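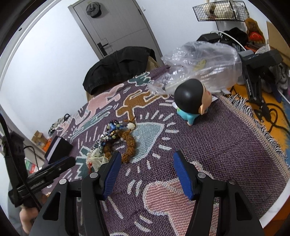 FLERKVILLE, September 21, 2024

Saxena wants to teach a machine to tidy up, and the way it is going about this is by having people tidy up. A person holds a gripper by its handle, does a small chore in an ordinary room, and the recording goes into a pile with all the others. A learning system is meant to study the pile and work out the rest. The project goes by the name Lonham, and it has been running since June.

We have doubts about Lonham, and we'll get to them. The pictures are worth a look first. They show the same room at different moments of the same session, with the same woven blanket under everything.

Bead bracelets and necklaces lie in a tangle, and one strand of brown rudraksha beads curls down toward the left finger of the gripper. Beads are a hard thing to pick up with a pair of fingers. They slide, they sag, and lifting one strand may bring up the whole knot. If a system can learn beads from recordings like these, we will happily eat our words. Nothing Saxena has shown us so far says whether it can.

The blue ridged pads on the fingers are the part that touches things. A person holding the tool can feel some of what happens through the handle, such as a tug or a slip. How much of that ends up in the recording is a question we have put to Saxena more than once. The reply was that the motion "carries it." We would like to see that tested.
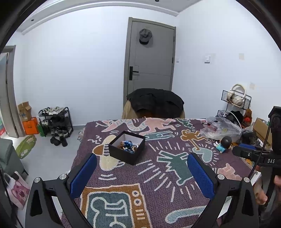 Photos: Lonham project, courtesy of Saxena

Small figurines are clustered in an open black box with a white interior, with the fingers angled in around it. Another figurine lies on its side over to the right, near a crumpled clear plastic bag. Clear bags are a well-known headache for cameras, so that corner interests us more than the box does.

The project sheet lists 178 sessions to date, and the goal is 500. It does not say how many are thrown out, or who decides. We asked what counts as a bad recording and got a long answer about lighting. A dropped bead, a second try, a person changing their mind halfway through: are those kept? A system that only ever sees clean work has no reason to know what to do after a fumble, and fumbles are most of what happens in a real home.

The sheet also says the sessions come from 11 homes in 2 towns, Flerkville and Grelulcombe. That is a thin slice of the world for a product pitched at "any household." We will give Saxena this much, the rooms look lived in. There are sneakers on a rack by the wall, a flat cap on the door and a jacket over the chair. We have seen plenty of lab kitchens with a single clean cup on the counter, and we would take this room over any of them.

What we can't tell from a gallery is whether more rooms is the fix. Saxena talks as if the trouble goes away once the pile is big enough. Maybe so. The same thing was said to us in Grelulcombe in June, by the same company, with a smaller pile and a slide that had a line going up and no numbers on either side of it.

A fair trial would be simple enough to set up. Pick a home that was never recorded, put a machine in it, leave the beads where they fell, and let people watch the whole run with no cuts. Saxena says a public showing is being planned and would not give us a date.

More pictures will be added to this page if we are sent any. We have asked for the failed ones.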